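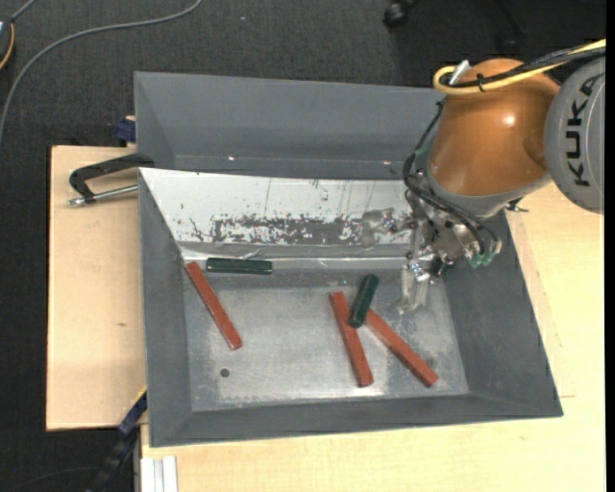 道具箱や部品箱の中身は、きちんと並べて仕切っておくべきだと長いあいだ教わってきましたし、若いころの私もそう信じて疑いませんでした。けれども木工や修理の真似事を23年も続けてきた今では、少し違うことを考えています。長さの違うものを、底の広い入れ物にひとまとめに寝かせておく。それで十分ではないか、と思うのです。赤い棒が三本に、それより短い濃い緑の棒が二本、灰色の大きな金属の箱の底に思い思いの向きで転がっている様子など、几帳面な方がご覧になれば眉をひそめるかもしれませんが、私にはたいへん好ましく映ります。長いほうが赤、短いほうが緑。色がこれだけはっきりしていれば、斜めになっていようと重なり合っていようと、目はちゃんと見分けてくれるものです。

私の家の物置には、以前、Illumという細かい仕切りのついた棚がありました。引き出しが50もあって、届いた日はうれしくて、夜中まで釘やら木っ端やらを分けて入れたものです。ところが使い始めてみると、これがどうにも落ち着かない。端材を一本しまうたびに、これは「短い」なのか「中くらい」なのかと悩むことになります。悩むのが面倒になると、とりあえず棚の上に置いてしまう。半年もすると引き出しの中は整然としたまま、棚の上だけが山になっていました。家族には笑われましたし、私も笑うしかありませんでした。

そのあとで手に入れたのが、Skerstedの町の古道具市で見つけた、といっても何の変哲もない、壁が外へ向かって開いた浅めの金属の箱です。壁が斜めになっているというのは、使ってみるとまことに具合のよいもので、手を入れても手首が縁にぶつかりませんし、放り込んだものは自然と底のほうへ滑っていってくれます。四角四面の木箱ですと、隅に立てかかったものがいつまでも立てかかったままで、指先で掻き出すのに苦労します。こういうことは寸法表を眺めていてもなかなか分からないもので、やはり毎日手を突っ込んでみなければ、と思います。

もちろん、何でもかんでも一つの箱に入れればよい、と申し上げたいわけではありません。小さなねじと長い棒を一緒にすれば、ねじはたちまち下に潜ってしまいます。刃物などは言うまでもなく別です。私が気に入っているのは、似たような形で、せいぜい長さと色が違うくらいのものを、底が見える程度の量だけ入れておくやり方です。底が見える、というところは譲れません。底が隠れるほど詰め込めば、それはもう物入れの顔をした埋め立て地で、下のほうのものは引っ越しの日まで日の目を見ないことになります。

それから、傷のことも少し書いておきたいのです。金属の箱は使えば擦れます。底は白っぽく曇り、斜めの面には引っかいた跡がつき、ところどころまだらに汚れてもきます。これを嫌って、敷物を敷いたり、塗り直したりする方がいらっしゃいます。Filevanoの通信販売で専用の敷物を扱っていたので、私も一度だけ買ってみました。確かに静かにはなりましたが、角がめくれ上がって、その下に木くずがたまるようになり、結局は3か月で外してしまいました。擦れた底というのは、そこがよく使われている場所だというしるしのようなもので、私はあれを見ると、なんとなくほっとするのです。塗り分けた棒の縁が少しすり減っているのも同じことで、新品の艶とはまた別の、手に馴染んだものの顔だと思っています。

色について言えば、札を貼るよりも、ものそのものに色がついているほうがずっと親切です。札は剝がれますし、字は老眼には読みづらい。その点、色は遠くからでも分かります。以前Başaranという小さな工房を訪ねたとき、材料の端にそれぞれ違う色が塗ってあって、覚えてしまえば字など読まなくても取り出せる、と聞かされました。帰ってからさっそく真似をして、わが家でも長い棒には茶色、短いものには青を塗りました。青がすぐに足りなくなって、途中から水色になっているのはご愛嬌ということにしています。

片付けの本を開くと、たいてい美しく並んだ引き出しの写真が載っています。眺めるぶんには私も大好きで、寝る前に5ページほどめくるのが今でも楽しみなくらいです。ただ、ああいう並べ方を毎日保つには、それなりの気力がいります。仕事のあとの疲れた手でも無理なく戻せて、翌朝にはすぐ取り出せる、そのくらいのところに加減を置いておきたい。少々斜めを向いた棒がいくつかあったところで、困る人はいないのですから。

そういうわけで例の棚は、秋口に近所へ譲りました。引き出しには今、毛糸が入っているそうです。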